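Capítulo 4
Enseñar con las manos

Durante años, programar un brazo consistía en escribir coordenadas y rezar. Después alguien propuso que una persona hiciera la tarea y la máquina tomara apuntes, y la profesión descubrió con cierto bochorno que no sabía explicar cómo se coge una caja. El lector tampoco sabe. Lo hace, que es otra cosa.

Este capítulo trata de las dos maneras habituales de mostrarle una tarea a un robot: la guía manual, en la que se lleva el brazo de la muñeca como a un niño por la acera, y la teleoperación, en la que el instructor mueve unos mandos y el brazo obedece con una fidelidad a veces ofensiva. Benedikt Schmieder, que enseñó la segunda en los talleres de Studiro, pedía 700 demostraciones por tarea y tiraba sin pena las que le parecían elegantes — la elegancia, decía, no se repite.

Lo que queda de cada demostración son trayectorias, aperturas de pinza e imágenes tomadas desde la muñeca.

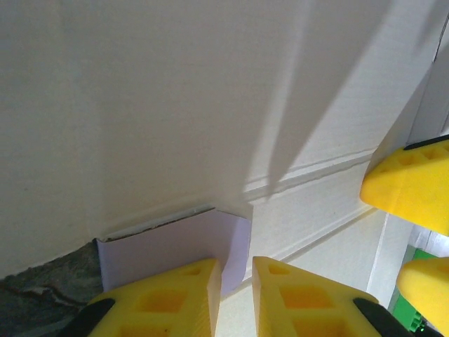 Figuras 4.1 y 4.2. Dedos amarillos ante piezas claras, vistos desde la muñeca.
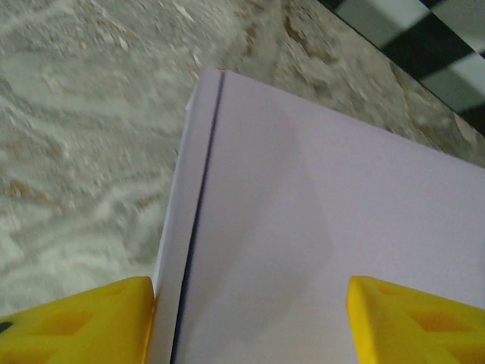

¿Conviene borrar las demostraciones en las que el instructor duda?

Conviene conservarlas si la duda acaba en una corrección, porque de ellas aprende el sistema a salir de un apuro. Se descartan las que terminan con la tarea a medias.

En el apartado 4.1 empezaremos por la guía manual, que exige menos equipo y más espalda. Los ejercicios suponen que el lector dispone de un brazo, de 2 horas libres y de alguien dispuesto a pulsar la parada de emergencia.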